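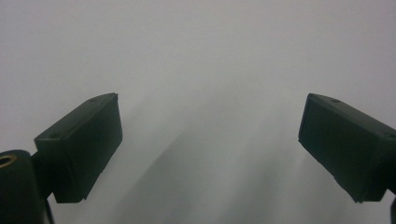
关于Skorkine

Skorkine是一家有声书和音频小说制作公司,办公室和录音间都在Tivalcombe。我们接出版社和作者本人的委托,把已经出版或即将出版的书录成有声版,也制作少量自有的多人广播剧。公司目前有22名全职员工,长期合作的播讲人另算。

到现在为止,我们交付了670部完整作品。其中小说占大多数,推理和悬疑最多,历史小说次之,其余是回忆录、旅行写作、儿童故事和一部分诗集。诗集赚不到什么钱,但每年还是会录几本,通常安排在夏天,那时候棚比较空。

我们是怎么开始的

公司的创办人Kazuhiro Fukuda原来在出版社做文字编辑,后来转去管版权。他在版权部的时候经常要听各地制作方送来的样带,听得多了,发现同一类问题反复出现:人名前后读法不一致,引文和正文听不出分别,译注被整段删掉,章节之间的停顿长短不一。这些问题在纸稿阶段都有人管,到了录音阶段就没有人管了。

他辞职以后先在Valderrama大楼的二层租了一间屋子,自己做隔音,自己校对,请了两位认识的戏剧演员来播讲。第一本书是一部篇幅不长的推理小说,原作者住在邻镇,授权合同只有两页纸。那本书录了整整一个秋天,返工的地方很多,有几章从头到尾重录过。成品现在还在目录里,听得出棚的条件一般,低频有一点闷。我们讨论过要不要重新制作,作者本人不同意,她喜欢原来那个声音,所以保留至今。

之后几年主要靠出版社的零散委托维持。真正稳定下来是接到一套长篇历史小说的时候,全套8卷,人物众多,同一个人在不同卷里有不同的称呼。为了不出错,我们做了一份读音和称谓表,录一卷补一卷。后来所有项目都沿用这个办法,表格越做越细,最后请人写成了一个内部软件,名字叫Cilto。

现在公司仍在Valderrama大楼,租下了二层的全部和三层靠楼梯的一半。二层是录音间、控制室和播讲人休息室,三层是编辑部、版权和行政。

我们做什么

有声书单人播讲。这是日常工作里最主要的一类。从收到终稿到交付母带,一部中等篇幅的小说通常要经过文稿准备、试音、录制、剪辑、校听和补录几个阶段。委托方可以参与试音,也可以把人选交给我们决定。

多人播讲和广播剧。对话多、人物关系复杂的书适合用这种形式。改编稿由我们的编辑撰写,必须经原作者或其代理人确认才进棚。音效一般用得很少,我们倾向于让听的人把注意力放在台词上。

作者自读。回忆录和随笔常有作者希望自己来读。我们会先安排一次试读,录一小段,回放给作者听,然后双方再谈。有的作者听完以后改变主意,请专业播讲人来读,自己只读序言和后记,这样的安排也很常见。

旧录音整理。有些出版社手里存着早年的磁带或者光盘版本,想重新上架。我们可以做转录、降噪、分章和元数据整理,也会如实告诉对方哪些素材已经没有修复的价值。

校听服务。如果录音是别处做的,只需要有人对着文稿逐字听一遍,也可以单独委托。校听报告按页码和时间列出差异,由委托方自己决定改不改。

我们不做的事情有:广告配音、电话语音、企业宣传片旁白、由合成语音生成的有声书。最后一项常有人来问,答复一直是一样的。如果作者或出版社已经决定使用合成语音,请找其他公司。

一本书在这里的流程

文稿到了以后,先由一名编辑通读。通读的人不做播讲,也不做剪辑,只负责看书。他要列出所有人名、地名、外语词、缩写、方言和作者自造的词,录进Cilto,逐条标明读音和来源。读音有争议的,写信问作者。作者已经去世的,问译者、家属或者原出版社,都问不到的,由编辑部商量后定下来,并在记录里写明是我们自己定的。

推理小说还有一项额外的工作。通读的编辑要把书里的线索和伏笔标出来,交给导演。播讲人在读到某句看似无关紧要的话时,不能用语气提示听众这里有问题,也不能太平淡,让人回头再听时觉得没有交代。凶手的声音要在前面的章节里就定好。我们遇到过播讲人没看完全书就进棚的情况,前半部给一个配角用了很滑稽的嗓音,到最后一章才知道他是谁,结果前面全部重来。从那以后合同里写明,播讲人必须读完全书才能开始录音。

试音一般选两到三段:一段叙述,一段对话,如果书里有情绪比较强的场面,再加一段。试音的录音发给委托方时不附姓名,只标编号。

录制期间,控制室里有一名导演和一名录音师。导演跟着文稿走,录音师管设备和噪声。每天的录制时间以播讲人的嗓子为准,下午四点以后一般不再开新的章节。棚里不放带滴答声的钟,播讲人也尽量不要穿会发出摩擦声的外套,休息室的衣架上备有几件棉质开衫,可以借用。

剪辑完成后进入校听。校听由没有参加过录制的人来做,戴耳机对着文稿听。漏字、错字、多读、口误、翻页声、吞咽声、椅子声都要记下来。补录通常集中在一天做完,话筒的位置和距离按照原来的记录摆放,免得前后声音对不上。

全部修改完成后,委托方会收到完整的试听版和一份校听报告,有15个工作日提出意见。属于我们读错或剪错的,随时改,不另收费。属于文稿本身后来又改动的,按补录时间计费。

关于播讲人

我们没有签约独家播讲人。和我们合作的人里有舞台剧演员、退休的电台播音员、教师,也有原来做口译的。选人时先看这个人读不读得懂这本书,其次才看嗓音条件。

新人投递试音一年四季都收。请录一段叙述和一段对话,选自己真正读过的书,不用加配乐,不用做后期处理。手机录的也可以,只要环境安静。请在邮件里写清楚会说哪些语言和方言,程度如何。不必寄照片。

所有投递都会有人听完,由两名编辑分别听,意见不同时再请导演听。合适的人会收到试音邀请,不合适的也会收到答复,但人手有限,答复里一般不写具体的评语。九月是我们最忙的时候,那段时间的投递回复会慢一些。

播讲人的酬劳按成品时长结算,补录如果由我们或委托方的原因引起,另外支付。姓名会写在片头、片尾和作品页面上。如果播讲人希望使用艺名,请在签合同之前提出。

关于文稿和改动

有声版应当和纸书一致,这是我们和委托方之间最基本的约定。删节版也做,但必须由作者或出版社提供删节稿,我们不自行删减。

书里的图表、地图、家谱、脚注怎么处理,每本书的情况不同。小说里的地图一般不读,放进随附的文件里。脚注如果很短,可以并入正文;如果是叙述的一部分,比如有些小说用脚注讲另一个故事,就需要和作者商量,用换一个声音或者换一种录音距离的办法来区分。书信、日记、剪报、审讯记录这类内容,推理小说里特别多,我们的做法是保留日期和抬头,省略版式上的重复信息,省略了哪些会在交付文件里列明。

粗口、旧时的称呼以及今天看来不妥当的说法,照原文读。如果作者或出版社要修订,请在交终稿之前修订完毕。

Cilto

Cilto是我们自己用的文稿管理软件,不对外销售。它把读音表、称谓表、导演笔记、录音记录和校听意见放在同一份文稿上。播讲人进棚时在平板上看到的文稿,和编辑在三层看到的是同一个版本,谁改了哪里都有记录。

系列作品受益比较大。一个人物在第一卷里只出现过一次,过了几年又在后面的某一卷里出现,播讲人可以直接调出当时的录音来听。换了播讲人的系列也可以用这种方法衔接。

有几家出版社问过能不能单独使用Cilto,目前没有这样的计划。软件由两位同事维护,他们的时间用在内部的需求上已经很满。委托方可以申请一个只读账号,在项目期间查看自己那本书的进度和读音表,项目结束后账号保留到试听意见期满为止。

自有作品

除了委托制作,我们每年会自己出资做少量广播剧,题材以悬疑为主,剧本向作者约稿。编剧和我们共同持有改编权,具体比例写在合同里。

剧本征集不设固定期限。来稿请附完整的第一集和全剧梗概,梗概要写到结局,不要留悬念。我们收到过不少开头写得很好、梗概停在一半的来稿,这样的稿子没有办法评估。已经在别处发表过的短篇也可以投,请注明版权情况。

自有作品完成以后先在Tivalcombe镇图书馆的阅览室放一次,免费入场,播放时关掉大灯,结束后编剧和导演留下来回答问题。时间一般定在星期四晚上。座位先到先坐,不预约。

人员

Kazuhiro Fukuda仍然负责公司的日常管理,也仍然亲自校听,主要听翻译小说。选题和版权方面的最后决定由他作出。

编辑部负责通读、读音考证、改编稿和校听。编辑多数有出版社的工作经历,有两位是从校对转过来的。

制作部包括导演、录音师和剪辑师。剪辑师固定跟项目,一本书从头到尾由同一个人剪,中途不换人,病假除外。

版权与行政负责合同、结算、交付和账目。委托方平时打交道最多的是这个部门。每个项目有一名固定的联系人,姓名写在合同第一页。

公司不招收无薪实习生。每年有一个带薪的学徒岗位,为期一年,在编辑部和制作部轮换,结束后有岗位空缺的话会优先考虑。申请学徒不要求学历,要求交一份听书报告:任选一部有声书,对着纸书听其中一章,把听到的差异写下来。

给出版社和作者的说明

如果您考虑委托我们制作,请先来信说明书名、字数、语言、是否已经出版、希望上架的时间,以及有声版权在谁手里。最后一项请务必查清楚。有些旧合同没有提到音频权利,有些把它和别的附属权利一起转给了第三方。我们可以帮忙看合同里的相关条款,但不提供法律意见,有疑问的地方请咨询律师。

报价按成品时长估算,附有文稿准备和校听的分项。通读之后如果发现外语词或方言的量远远超过预期,我们会在进棚之前重新报价,由您决定是否继续。进棚以后价格不再变动。

排期请尽量提早。希望有声版和纸书同时上市的,最好在纸书定稿之前就联系,这样通读可以和三校同时进行。我们在通读时发现的错字和前后矛盾会一并交给出版社的编辑,有几本书赶在付印前改正了。

自费出版的作者也可以委托,流程和价格与出版社相同。我们会建议先录第一章,听过再决定要不要录完。

母带和全部分轨文件归委托方所有,交付后我们另存一份备份,用于将来补录。委托方如果要求销毁备份,来信即可。

给听众的说明

我们不经营播放平台,作品由各出版社和平台自行发行。下载、付款和退款方面的问题请联系购买的平台。

如果您听到读错的地方,请写信告诉我们,写明书名、章节和大致时间。查实以后会改正,并把新的文件交给出版社,至于平台什么时候更新,由平台决定。我们把听众指出的错误单独存档,编辑部开会时会拿出来看。指出得最多的是地名,其次是鸟类和植物的名称。

想知道某位播讲人还读过哪些书,可以在作品目录里按姓名查。播讲人的私人联系方式不对外提供,写给他们的信可以寄到公司,由我们转交。

视力障碍读者和学校如果需要我们自有作品的非商业使用许可,请来信申请,不收费用。委托作品的许可要向版权方申请,我们可以告诉您该找谁。

参观

录音间平时不开放。学校和读书小组可以预约参观,每次人数不宜多,控制室坐不下太多人。参观安排在上午,内容包括看文稿准备、在录音间里试读一小段并听回放。请提前来信,说明人数和年龄。二层到三层只有楼梯,行动不便的访客请事先告知,我们会把全部内容安排在二层。

Valderrama大楼的正门在院子里面,从街上进来要先穿过门廊。门铃标着Skorkine。如果按铃没有人应,多半是门厅旁边的棚正在录音,请等两分钟再按一次。

联系

业务委托、试音投递、剧本投稿和听众来信请分别写明主题,由行政同事分送各部门。附件中的文稿请使用可编辑的格式,扫描件会延误通读。寄送纸质书稿的,请自留底稿,稿件不退。

办公时间为工作日上午九点至下午五点半。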